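Mesita de noche

La mesita de noche, también llamada velador, buró o mesa de luz según el país, es un mueble auxiliar de poca altura que se coloca junto a la cabecera de la cama. Su función declarada es sostener una lámpara y un libro. Su función efectiva es custodiar lo que su dueño no sabe dónde poner.

Denominaciones
En España se prefiere «mesita» o «mesilla», y hay familias en las que la elección entre ambas se hereda como un apellido. En México es común «buró»; en Chile y Perú, «velador»; en Argentina, «mesa de luz», mientras que allí «velador» es la lámpara que va encima. El comercio en línea ha optado por poner todos los nombres a la vez en el título del producto.

Forma y medidas
El modelo corriente es una caja con tapa plana y uno o más cajones. La altura debería coincidir con la del colchón, recomendación que dejó de tener sentido cuando los colchones empezaron a engordar y las mesitas no. Una tapa demasiado baja obliga a buscar las gafas a tientas; una demasiado alta ofrece una esquina a la altura de la frente.

El cajón
Es la parte del mueble que más se usa y de la que menos se habla en los catálogos, donde suele aparecer cerrado. Un cajón de mesita en servicio contiene por lo general pilas de carga dudosa, un cargador de un teléfono ya desaparecido, pastillas para la garganta y las instrucciones de un despertador. Los objetos pequeños emigran hacia el fondo con cada apertura, y el propietario suele reencontrarlos en una mudanza.

El tirador puede ser de pomo, de asa o una simple ranura. El pomo único, centrado, es barato y se afloja; se aprieta con un destornillador desde dentro, operación que casi todo el mundo aplaza hasta quedarse con él en la mano. Las guías metálicas soportan mejor los tirones nocturnos que las de madera, aunque estas se conforman con un poco de jabón seco o cera de vela. Conviene comprobar que el cajón tenga tope: abrirlo del todo a oscuras sin esa pieza es una experiencia breve y ruidosa.

Modelos comerciales
La serie Reka, de la casa Cruzado, se vendió en blanco y con un solo cajón. El folleto anunciaba una capacidad de hasta 500 gramos por cajón, cifra que un diccionario de bolsillo ponía en apuros. La Bivley, posterior, llevaba 2 cajones y un hueco abierto para revistas, ocupado casi siempre por calcetines. De la primera tirada salieron 200 unidades con los pomos de otro mueble, hoy buscadas por unos pocos coleccionistas que tampoco saben explicar el motivo.

Uso y orden
Los manuales de orden doméstico aconsejan vaciar el cajón una vez por temporada y devolver a él solo lo que se use en la cama. Quien sigue el consejo obtiene un cajón casi vacío durante una semana. Las bandejas divisorias dan buen resultado con objetos menudos - tapones, horquillas, monedas - y muy malo con cables, que no reconocen fronteras. La fruta se desaconseja, por bien que quede de noche una mandarina a mano.

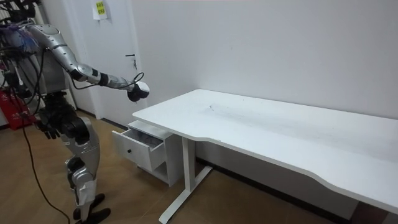
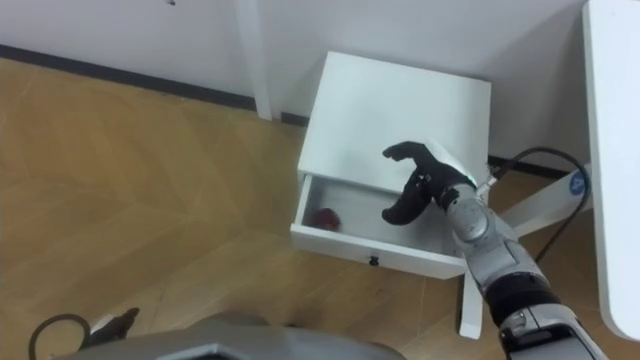 Discusión
Cukden: El artículo trata con ligereza lo de las guías de madera. La cera de vela va bien en invierno, pero con calor se pone pegajosa y recoge polvo; yo usaría parafina dura y muy poca. También falta mencionar las mesitas colgadas de la pared, que se friegan mejor por debajo y no cojean nunca. Si nadie se opone añado un apartado, y de paso quitaría lo de los calcetines, que no tiene fuente.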